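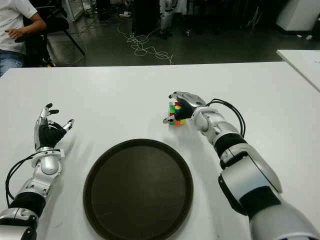
Home Cooks Wanted for Recipe Testing, Spring Round

Ernwood Kitchen is looking for home cooks to test recipes for its next collection of weeknight suppers and weekend baking. We need 100 households. Testing starts in February and runs for 4 weeks.

You don't need any training. We want people who cook dinner at home at least three times a week, on an ordinary stove, with groceries from an ordinary store. Beginners are welcome to apply, and so are people who have cooked for decades.

What you will do

Each week we send you two recipes by email, usually one main dish and one bake or side. You buy the ingredients, cook each recipe once exactly as written, and fill out an online form the same evening or the next morning. The form asks how long the recipe took from start to finish, which pan and oven setting you used, whether any step was unclear, and what the people eating it thought. Please don't swap ingredients on the first try. If you make it again with changes, there is a space on the form for that.

The spring recipes include a leek and potato bake, baked eggs with spinach, two soups, a skillet cornbread, lemon chicken thighs, and a rhubarb crumble. The full list goes out with your welcome email.

What you need

A working oven and at least two burners
A 9-inch square baking dish and a 10-inch skillet
Measuring cups and spoons, or a kitchen scale
A phone or computer for the forms
You must be 18 or older and live in Ernwood or Plirdale

Pay

Testers receive $108 after the last form is in, plus grocery costs against receipts. Keep all your receipts, including the ones for small items like herbs. Testers who finish the round also get a copy of the printed collection.

Allergies and diets

We have a vegetarian track and a track without nuts. Tell us on the application which one you need. We can't offer a gluten-free track this round.

How to apply

Pick up a form at the Fudine Market service desk or at the Chege Street library, or ask for one at the Ernwood Kitchen counter. Tell us who you cook for, what you made for dinner the last three nights, and one dish that gives you trouble. Short answers are fine. Return the form to any of the same places.

Applicants will hear from us by email either way. If you tested for us last fall, you may apply again, but new households get first choice of places.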